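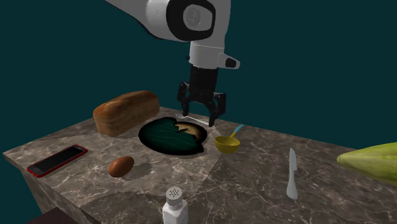
About > Our School > Who We Are

Updated May, by Davina Moffat, Office of the Principal

The Lundov School of Culinary and Hospitality Studies prepares students for working life in professional kitchens, bakeries, hotels and dining rooms. The school offers full-time certificate programs, evening classes for people already employed in the trade, and short courses open to the general public. Instruction is given in small groups, and every program includes a period of supervised work with an outside employer.

Our History

The school began as a training kitchen attached to the Moffat Hotel, where young cooks were taught after the lunch service had ended. Demand for places soon went beyond the hotel's own staff, and the owners agreed that the training kitchen should become a separate body with its own board and its own budget. The hotel remained our landlord for several years afterward and still takes two apprentices from us each fall.

The move to the present building on Tasumex Street allowed the school to teach baking and pastry as full subjects for the first time. The building had been a dry goods warehouse, and its thick walls and north-facing windows have proved well suited to chocolate and sugar work. A second floor was fitted out later for classrooms, a library and the student office. The library holds more than 700 cookbooks and trade manuals, many of them given by retired chefs, and is open to former students at no charge.

What We Teach

The certificate in Professional Cookery is our largest program. Students begin with knife skills, stocks, sauces and food safety, and go on to meat, fish and vegetable cookery in the second term. The third term is spent in the school's own restaurant, the Briltora Room, where students cook and serve lunch under the direction of the teaching staff. The menu changes every two weeks and is written by the students themselves, subject to approval and to a fixed food budget.

The certificate in Baking and Pastry follows a similar pattern. Classes start at 5:30 a.m. during the bread term, in keeping with the hours of the trade. Students learn hand shaping before they use the dividing machine, and all are expected to keep a written record of their doughs, including flour, water, room temperature and proofing time. These notebooks are graded, and many of our graduates report that they still use them.

The Hospitality program covers dining room service, reservations, wine and beverage basics, bookkeeping and the law as it applies to food businesses. It may be taken alone or together with one of the kitchen certificates — an arrangement chosen most often by students who hope to open a place of their own.

Our Students

There are 129 students enrolled in the full-time programs this year. Of these, 62 came to the school directly from high school. The others include parents returning to work, former members of the armed forces, and people leaving office jobs for a trade they have long wished to learn. No previous kitchen experience is required for admission. Applicants are asked to attend an interview and to spend one morning in a working class before a place is offered.

Financial help is available to students who would otherwise be unable to attend. Awards are made twice a year and may be used for tuition, knives, uniforms or travel.

Our Staff

Silviu Pop has served as principal since the school moved to Tasumex Street. He trained as a butcher and later managed hotel kitchens, and he continues to teach the second-term meat course.

Skye Aitken leads the Baking and Pastry program. Her classes in laminated dough are also offered to the public on a limited number of evenings each term.

Keir Swanson is responsible for Professional Cookery and for the daily running of the Briltora Room. Ayodele Okonkwo directs the Hospitality program and arranges all student placements with outside employers.

Visiting the School

Prospective students and their families are welcome to tour the building during term. Tours leave from the front desk at 10 a.m. and last one hour. Visitors who wish to enter the kitchens are asked to wear flat, closed shoes and to tie back long hair; coats and bags may be left at the desk.

The Briltora Room is open to the public for lunch during the third term. A set meal of three courses is served, with a vegetarian choice at each course. Reservations are taken by telephone or in person at the student office, and guests with food allergies should mention them when booking.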